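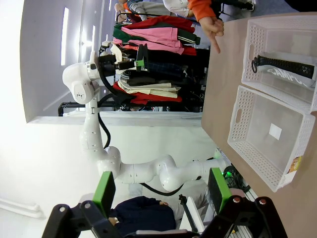 Re: Clothes rail and baskets for the swap
October, posted to the Neltcombe Swap list by the rail team

> Can someone say what is happening with the clothes this time? Last
> time I brought two bags and did not know whether to hang things up
> myself or leave them by the door. Also, are we still short of
> hangers? I have 20 spare, all plastic, a few with clips.

Yes please to the hangers, the clip ones especially. Trousers can go folded over an ordinary hanger but skirts slide off.

Please don't leave bags by the door. Bring them to the table and we will sort from there. Jackets, coats and anything heavy go on the rail, along with trousers and the better knitwear. Socks, scarves, gloves and other small things go in the white plastic baskets, the ones with holes in the sides and a cut-out handle. They stack, so put them side by side on the table or people only look in the top one.

We had 79 garments last time and the rail was too full to push anything along. The Saltberg rail is rated for more than the old one but I would still like to stop at 50 and keep the rest folded underneath until there are gaps. If you see something dragging at the bottom, hang it again or fold it.

It would help to have the colours mixed less. Navy and black took up most of the middle and people missed what was between them — a dark green top went home with the person who brought it. I suggest dark things at one end and everything else at the other. Sizes can stay on the hanger tags.

Alten have said we can have the hall from 2pm, and the table is theirs so no tape on it please. Leftovers go to Akande as before, in bags, tied, with shoes kept separate.

If you can take a basket home to wash, reply to the list.

Last updated: October

Recent messages on this list
Hangers wanted, any sort
Children's shoes: pairs only
Lost scarf, grey
Key for the Neltcombe store cupboard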